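Pristov water drive passes 2,500 packs

PRISTOV – Residents of Pristov have donated 2,552 multi-packs of bottled water since the Costa Street collection point opened, organizers said on Friday, August 5, 2022. The target is 3,000.

The drive began after repairs to the Begay pumping station left homes on the east side of town with low pressure for much of the day. The repairs are expected to run until December.

Tuncay Altıntaş, who manages the collection point, said most packs leave the building within a day of arriving. Drivers take them to 62 addresses, mainly those of older residents and families with small children.

"People bring one or two packs at a time, on the way home from the store," Altıntaş said. "Mornings are slow. After five it gets busy."

The former showroom on Costa Street was lent by Atent, a local furniture dealer, which has also offered the use of a delivery van on Saturdays. Sorting is done by hand. Packs with torn wrap are opened and the bottles are given out singly at the door.

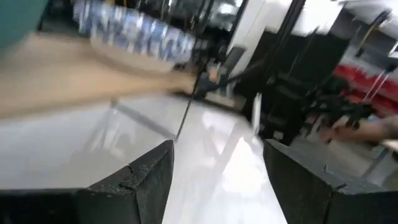
Firdevs Dağdelen, who draws up the delivery routes, said the collection point still needs drivers for the evening runs. Each run takes in up to 30 packs and can be done in an ordinary car. New drivers are asked to bring a license and proof of insurance.

Plastic bottles of any brand are accepted as long as they are sealed. Glass bottles and large refillable jugs cannot be taken. The collection point is open from 9 a.m. to 7 p.m. every day except Sunday, with parking at the rear of the building.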